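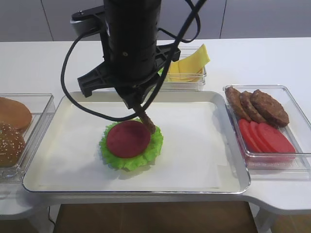 Muddy Kit, Stinky Shin Guards and Other Soccer Season Laundry

Posted Sep 30, 2022 in Around the House

So we're well into the fall season and my back hall smells like a bog again. I've been doing soccer laundry for seven years now, first for one kid, then for two, and since May for myself as well (I joined the over-35s in Trundine, I'm a terrible left back and I love it). A few of you asked me to put all the kit tips in one place instead of scattering them through the comments, so this is me finally doing it!

Everything below is what works in my house, with our water and our old top loader. Look at the care label before you try any of it on something you'd be sad to ruin.

Let the mud dry

I know. It goes against everything in you. You see a white sock that has turned brown to the knee and you want it under the faucet right that second. Leave it. Wet mud just gets pushed further into the knit and you end up with a big gray smear where there used to be a small brown one. I hang everything over the porch rail when we get back from Bedoya Field, and by the next morning most of it cracks off if I bend the fabric and whack it with the back of a hairbrush. Outside, please. I did it once in the laundry room and was finding grit in the dryer sheets for weeks.

If it's raining and you have no porch, the bathtub works. Drape things over the edge, leave the door open, sweep up what falls before anybody runs the water.

Once it's dry and brushed, turn the shirt the right way out and rinse the muddy parts from the back of the fabric with cold water, so you're pushing the dirt out the way it came in. Then a squirt of plain dish soap, a rub between your knuckles, and leave it for half an hour. Go have coffee. Then wash.

Grass stains are a different animal

Grass is really a dye, so brushing does nothing for it. What I use is white vinegar and water, half and half, dabbed on with an old washcloth and left for fifteen minutes. After that I work in a little liquid detergent with a soft toothbrush, going in small circles, and rinse it cold. Hot water seems to set it. I've got a pair of white shorts with a permanent green hip that taught me that one.

For stubborn ones, the powdered oxygen stuff (any brand, the store brand is fine) mixed to a paste with a spoonful of warm water. Leave it an hour, no longer on anything colored. And check the stain BEFORE the dryer, every time, because if it goes through the dryer it's yours for life. I keep a clothespin on the edge of the basket and clip it to anything that needs a second look when it comes out of the wash, otherwise I forget and in it goes.

Numbers and badges

Inside out, cold, gentle, no fabric softener, and hang to dry. That's the whole thing for heat-pressed numbers. I was the kit washer for my daughter's team one season, 12 jerseys in a mesh bag every Saturday night, and the only ones that peeled were the two that went home with other families and got tumbled hot. I'm not naming names!

If a number has started to lift at one corner, you can sometimes save it. Lay the shirt flat on the ironing board, put a sheet of baking parchment over the number, set the iron to medium with the steam off, and press straight down for ten seconds. Don't slide it. Lift, let it cool all the way, then peel the parchment back slowly. It's held for me most times. If it's cracked right across there's not much to do, so wear it to practice and save the good one for games.

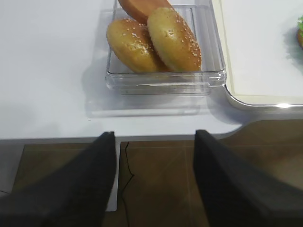 Sesame buns in a clear plastic tray.

Fabric softener, while I'm on the subject. Please stop putting it on sports shirts. It coats the fibers and then sweat can't get out and neither can the smell. I didn't believe it either until I quit for a month. If you like things soft, half a cup of white vinegar in the softener drawer does a decent job and no, you don't smell like a salad afterward, it rinses away.

Getting the smell out of shirts that are already far gone

You know the ones. They come out of the wash smelling fine and then ten minutes into warm-up they smell like last year. For those I do a long soak:

Fill the sink or a bucket with cool water.
Add one cup of white vinegar.
Push the shirts under and leave them an hour, or overnight if they're really bad.
Wring them out, don't rinse, straight into the machine with HALF your usual detergent.
Hang them outside in the sun if you've got any.

Half the detergent is the part people argue with me about. Too much soap doesn't rinse out and the leftover soap holds on to the stink. If you want to test this, run a shirt you think is clean in plain warm water with nothing added and look at the suds. I was horrified. Never use vinegar and bleach together or one right after the other, by the way. That makes a nasty gas. Pick one.

Shin guards

Oh, shin guards. These are worse than socks and I will die on that hill. Ours are the slip-in kind with a foam back and a separate sleeve. The sleeves go in the machine in a zip bag. The guards get wiped down with a cloth and warm soapy water after every game (or let's say most games), then stood up on end to dry where there's some air moving. Once a month I sprinkle baking soda over the foam side, leave them on newspaper overnight, and shake them off in the yard.

Do not put them on the radiator. The foam goes stiff and curls and then your kid says they hurt, and they do hurt, and you buy new ones.

If the ankle straps have lost their grip it's usually just fuzz stuck in the hooks. Pick it out with a fine comb or a needle while you watch TV. Very satisfying. I did five pairs in a row and was sorry when I ran out.

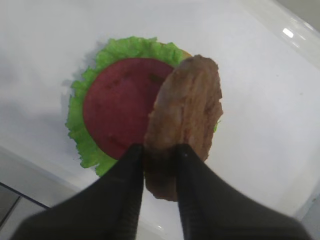
CLEATS, BAGS AND BALLS

Cleats next, and the rule is the same as for shirts, mostly. Bang the soles together outside as soon as you get off the field, while the big clumps are still soft enough to drop, then let the rest dry. An old butter knife or a popsicle stick gets in between the studs. Warm water and a nail brush for the uppers. Take the laces and the insoles out! Laces go in with the socks, and insoles get washed by hand and dried flat.

Stuff the wet shoes with newspaper, pull it out after an hour or two and put fresh in. That second change is what does it. I used to leave the same soggy paper in all night and wonder why they were still damp at breakfast. Paper towels work too but you'll go through a whole roll.

I don't put cleats in the washing machine. I know plenty of you do. I tried it on an old pair and one of the soles came away at the toe, and the noise, my goodness, it was like a drawer of spoons falling down the stairs. If you're going to do it anyway, put them in a pillowcase with two old towels and skip the spin.

For drying I've got a folding rack called a Stostness that somebody gave me as a housewarming present. It has little upturned arms along the top that were meant for wine glasses, I think, or maybe mugs? They hold a child's cleat perfectly. Any rack with pegs would do. Two dowels stuck in a block of scrap pine would do, come to that, and I keep meaning to make one for the garage.

The bag itself gets forgotten. Mine did until I reached into the bottom pocket and met a banana. Empty it every Sunday, turn it inside out, shake it, wipe it with a damp cloth and a drop of dish soap and leave it open. I keep a sock filled with baking soda and knotted at the top in there all week and swap the soda out once a month. Dryer sheets only cover things up. 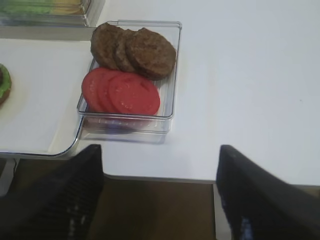

And keep a plastic grocery bag folded up in the side pocket for wet socks. Wet socks loose in a gym bag will get into everything, including the clean shirt you packed for the ride home. When you get in, take them OUT of the plastic. I say this as someone who once found a pair from two weekends back.

Balls don't need much. Wipe them with a damp rag, dry them, keep them out of the trunk in summer. If you're pumping one up, put a drop of silicone oil (or just dish soap if that's all there is) on the needle first. A dry needle tears the valve and then it leaks forever. For winter I let a bit of air out before they go up on the garage shelf.

Keeping track of whose is whose

We have a lot of black socks here. I sew a single stitch of colored thread inside the cuff, yellow for one kid and red for the other, mine are plain. Laundry marker on the label is fine for shirts but it fades, so go over it again midseason. My son's bottle has come home from three different fields because it's got our phone number on a strip of white tape around the bottom.

Goalie gloves

Quick one since Sila FC parents keep asking me on the sideline. Rinse them in lukewarm water with them on your own hands, as if you were washing your hands, and squeeze gently, never wring. Baby shampoo is fine. Dry them away from heat and store them with the palms not touching, I put a square of parchment between. The latex should be a little damp before a game, so dab on some water at the field and rub it in.

Blood, sorry

Cold water straight away, then a bit of bar soap, then cold again. If it's dried, soak in cold salty water for an hour first. Hydrogen peroxide works on white but test the inside of the hem because it can lift color.

My next job is the garage hooks, I've got the lumber and no excuse. If you've got a trick for getting that black rubber crumb from the turf field out of a washing machine door seal, please leave it in the comments. I've been using a damp cotton swab and I'm losing.

Filed under: laundry, kids' sports, garage
341 comments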